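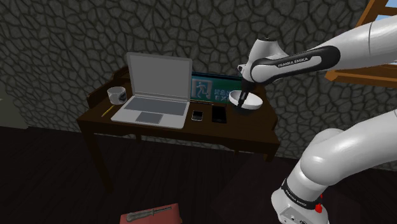
4. Constitution du corpus

4.1 Environnement de simulation

Les démonstrations ont toutes été produites dans Priltia, l'environnement de simulation développé pour le projet Nutance. Priltia sépare trois couches qui étaient confondues dans la version précédente : la physique, le rendu et la description des tâches. Une trajectoire enregistrée avec un rendu donné peut donc être rejouée avec un autre, sans nouvelle intervention de l'opérateur, tant que la géométrie des objets ne change pas. Nous revenons sur ce point en 4.4.

Le robot est un bras Franka Emika équipé d'une pince à doigts étroits. Il est fixé près du plan de travail, et sa base ne se déplace pas au cours d'un épisode. Les commandes sont exprimées dans le repère de l'effecteur, sous forme de déplacements relatifs, auxquels s'ajoute une consigne d'ouverture de la pince. Nous avons essayé dans un premier temps des commandes articulaires. Les politiques apprises à partir de ces commandes suivaient correctement les trajectoires moyennes mais corrigeaient mal les erreurs en fin d'approche, et nous les avons abandonnées avant la collecte principale.

Les décors sont tirés d'une bibliothèque interne appelée Stolari, qui regroupe des pièces, des meubles et des objets d'usage courant. Un décor se compose d'un fond (murs, sol, ouvertures), d'un meuble support et d'un jeu d'objets. Les associations ne cherchent pas toujours la vraisemblance. La figure 3 donne un exemple de bureau en bois sombre contre un mur de pierre : un ordinateur portable ouvert, une tasse, un crayon et un téléphone y côtoient un panneau vert d'issue de secours, appuyé vers le fond du plateau. Nous avons conservé les rencontres de ce genre. Un modèle entraîné uniquement sur des arrangements plausibles apprend vite à déduire la position d'un objet de son voisinage, et cette régularité disparaît dès que l'on change de pièce.

4.2 Placement des objets

Le placement initial est tiré au hasard sous contraintes. L'objet cible doit se trouver dans l'espace atteignable par le bras et une prise au moins doit exister sans collision avec les autres objets. Les objets secondaires ne sont soumis qu'à la seconde règle. Après le tirage, la physique est simulée jusqu'à stabilisation, et c'est l'état stabilisé qui sert de point de départ à l'épisode. Un objet mince peut alors s'appuyer sur un autre, glisser contre un rebord ou basculer. Les configurations dans lesquelles la cible a quitté le plateau sont rejetées et le tirage recommence.

Deux niveaux d'encombrement sont définis. Au niveau bas, la cible est isolée et aucun objet ne masque son contour depuis la caméra principale. Au niveau élevé, des objets sont posés à proximité immédiate de la cible, et les recouvrements dans l'image sont autorisés. La situation de la figure 3 relève du second : le bol blanc masque peut-être une partie du lettrage du panneau placé derrière lui, et la pince descend au-dessus de la partie gauche du bol, le téléphone étant tout près. Pour l'opérateur, la difficulté tient à la fois au choix du point d'approche et à la place laissée aux doigts entre les deux objets.

Les fonds font l'objet d'un tirage séparé. Nous avions d'abord lié le choix du fond à celui du meuble, avec une table de compatibilité rédigée à la main. Cette table a été supprimée. Elle limitait fortement le nombre de combinaisons et demandait une mise à jour à chaque ajout dans Stolari, pour un bénéfice que nous n'avons pas su mesurer.

4.3 Téléopération

Les démonstrations ont été enregistrées par des opérateurs humains au moyen de Marar, notre interface de téléopération. L'opérateur dispose d'une vue principale, en plongée oblique sur le plan de travail, et d'une vue attachée au poignet du robot. Un dispositif à six degrés de liberté, tenu dans la main dominante, commande l'effecteur ; l'ouverture et la fermeture de la pince sont déclenchées par une gâchette. Une pédale suspend le suivi, ce qui permet de repositionner la main sans déplacer le bras.

La consigne est affichée en toutes lettres avant le début de l'épisode. Elle désigne la cible et, le cas échéant, la destination : « saisir le bol », « poser la tasse à droite de l'ordinateur ». Les opérateurs n'ont pas reçu d'indication sur la manière de saisir les objets. Nous l'avons fait pour un premier lot pilote, en imposant une prise par le bord pour tous les récipients, et nous avons constaté que les trajectoires devenaient hésitantes dès que le bord désigné se trouvait du côté opposé au robot. Le lot pilote n'est pas compris dans le corpus.

Un épisode se termine quand l'opérateur le valide, quand il l'abandonne ou quand la durée maximale est atteinte. Les abandons sont conservés dans les journaux bruts avec leur motif, choisi dans une liste courte : prise impossible, objet tombé, perte de repère visuel, erreur de manipulation de l'interface. Ce dernier motif domine dans les premières séances de chaque opérateur puis devient rare.

Au total, 1 226 épisodes ont été enregistrés. Les séances étaient courtes – les opérateurs eux-mêmes ont demandé à les raccourcir au bout de quelques jours – et séparées par des pauses. Chaque opérateur a travaillé sur l'ensemble des familles de tâches, dans un ordre tiré au hasard, afin que la manière de faire d'une personne ne se confonde pas avec les particularités d'une famille.

4.4 Sélection et rejeu

Tous les épisodes enregistrés ne sont pas utilisables. Un premier filtre, automatique, vérifie que l'état final satisfait la condition de réussite associée à la consigne et que les efforts de contact sont restés sous un seuil fixé pour chaque type d'objet. Un second filtre est manuel. Deux annotateurs visionnent chaque épisode et écartent ceux où la réussite semble fortuite, par exemple lorsque la cible est poussée jusqu'à sa destination au lieu d'être portée. En cas de désaccord, l'épisode est écarté. À l'issue de ces deux étapes, 657 épisodes sont retenus, dont 315 au niveau d'encombrement élevé.

Cette perte est importante. Elle vient surtout des contacts avec les objets voisins, fréquents au niveau élevé, et des prises de récipients dont la paroi est lisse et inclinée. Nous avons envisagé de garder les épisodes comportant un contact bref et sans conséquence. Les essais préliminaires montraient toutefois que la politique reproduisait ces contacts bien plus souvent qu'ils n'apparaissaient dans les données, en particulier lors de la descente vers la cible. Le seuil strict a donc été maintenu.

Les épisodes retenus sont ensuite rejoués dans Priltia avec des matériaux, des éclairages et des fonds différents. Le rejeu modifie l'apparence et laisse les états physiques inchangés : la position du bras, celle des objets et l'instant de fermeture de la pince restent ceux de l'enregistrement. Les surfaces réfléchissantes sont traitées à part. Les parties blanches et brillantes du bras accrochent la lumière, et selon l'éclairage tiré, un reflet peut rendre le contour du poignet difficile à distinguer d'un récipient clair. Nous n'avons pas cherché à éliminer ces cas. Seules sont rejetées les images où la cible n'est visible dans aucune des deux vues pendant toute la phase d'approche.

4.5 Découpage et limites

Parmi les épisodes retenus, 100 sont réservés à l'évaluation et n'ont servi ni à l'apprentissage ni au réglage des hyperparamètres. Le découpage est effectué par configuration initiale. Les différents rejeux d'un même épisode se trouvent donc toujours du même côté, faute de quoi une politique pourrait être évaluée sur une trajectoire déjà vue sous un autre éclairage. Le reste est partagé entre apprentissage et validation selon le même principe.

Le corpus présente plusieurs limites. Les objets déformables en sont absents. Les écrans sont rendus par des surfaces unies, sans contenu, et les inscriptions portées par certains objets sont peu lisibles à la résolution employée – un modèle ne peut guère s'appuyer sur le texte pour identifier une cible. Les frottements sont constants pour un type d'objet donné, alors qu'ils varient d'un exemplaire à l'autre dans la réalité. Enfin, la base du robot étant fixe, les approches par le fond du plateau sont sous-représentées, et l'on verra en section 5 que les échecs s'y concentrent.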